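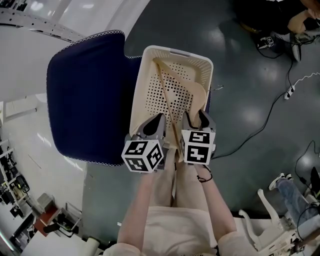 # Turno com a garra de mão - passo a passo pra quem está começando

Versão de 28 de outubro de 2021. Substitui a folha de julho, que falava de uma bancada que já não existe. Escrevi correndo entre um turno e outro, quem achar erro avisa.

Serve pra quem vem da triagem manual e vai passar pra gravação de tarefas na Hattar. O que vocês sabem fazer com as mãos é o que o braço vai aprender - por isso chamaram vocês e não gente de fora.

## Antes de pegar a garra

- Pulseira no pulso, sempre. Mesmo pra um teste rápido.
- Olhar os cubos com os quadradinhos pretos. Sujeira, adesivo levantando, canto amassado: troca. Cubo ruim = posição errada = gravação no lixo.
- Pontas de borracha limpas. Pano seco, sem álcool (a Karine Cloutier já perdeu um par assim).
- Cabos do chão pra fora do caminho dos pés. Dá uma olhada de novo depois do intervalo, eles andam.
- Manga curta ou dobrada. Manga comprida tapa o cubo.

## Montar a tarefa

1. Abrir a ficha do dia. Cada ficha tem um código, tipo 114 - tirar um objeto comprido do cesto.
2. Colocar o cesto em cima do assento ou da mesa, conforme a ficha. Assento acolchoado cede um pouco, então aperta antes com a mão pra ver se ficou firme.
3. Pôr os objetos. Não arrumar bonitinho! Cesto de verdade chega bagunçado.
4. Começar a gravar e só depois aproximar a garra.

## Pegar

Devagar no começo. Os dois dedos abertos, pontas viradas pra dentro do cesto, e fecha só quando a peça estiver entre elas. Vareta de madeira é traiçoeira: fina, gira, escapa se você pega muito na ponta. Pega mais pro meio, levanta um palmo, espera um segundo, leva.

Se tiver peça chata encostada na parede do cesto, deixa pro fim. Puxa primeiro pra longe da parede com a ponta de um dedo da garra, depois fecha.

Não ajudar com a outra mão dentro do cesto. Eu sei, é automático. As duas mãos ficam na garra ou fora da área. Se ajudou, marca a gravação como "assistida" e segue, não precisa repetir.

Caiu? Deixa cair. Termina o movimento, volta, pega de novo. Erro com correção vale tanto quanto acerto, o Danish Mughal pede até mais dessas.

## Ritmo e pausa

- Bloco de 11 tomadas, depois solta a garra.
- Oito blocos por turno no máximo. Não é meta, é teto.
- Pulso doendo ou dedo formigando: para e fala com a Vanderleia Holanda. Não precisa de atestado pra trocar de posto no mesmo dia.

Isso ficou combinado depois do primeiro mês, quando teve gente fazendo o dobro pra "render". Rendeu tendinite. O peso é pouco mas o braço fica esticado pra frente o tempo todo, e quem vem da triagem não tá acostumado - lá a gente trabalha com o cotovelo colado no corpo.

## O que muda no trabalho

Perguntam isso em toda turma, então vai por escrito.

O braço entra primeiro na linha da Kustdale, só nos cestos leves. A triagem fina continua com gente. Quem estava nos cestos leves escolhe entre gravação, supervisão do braço ou triagem fina, com o mesmo salário base. O adicional de turno **não** vai junto se você sair da noite, confere isso antes de assinar a mudança. Dúvida de contrato é no ramal 733, com a Sum-yee Kan.

O que ainda não tem resposta: a segunda linha. Perguntei, disseram que depende de como a primeira for. Quando tiver coisa escrita eu ponho aqui.

Também muda que agora tem registro de cada movimento. As gravações são pra treinar o braço, não pra medir produtividade de ninguem. Está no acordo, item de uso de dados. Se algum chefe de turno usar tempo de gravação pra cobrar alguém, me avisa.

## Fechar o turno

- Parar a gravação antes de pousar a garra.
- Conferir se o código da ficha bate com o nome do arquivo.
- Anotar as assistidas e as que tiveram queda.
- Garra no suporte, dedos abertos. Fechada ela deforma a boracha.
- Esvaziar o cesto pro próximo.

Fichas novas ficam com a Wing-sze Poon, pasta azul. As da Sustach ainda estão em inglês, tradução vem vindo.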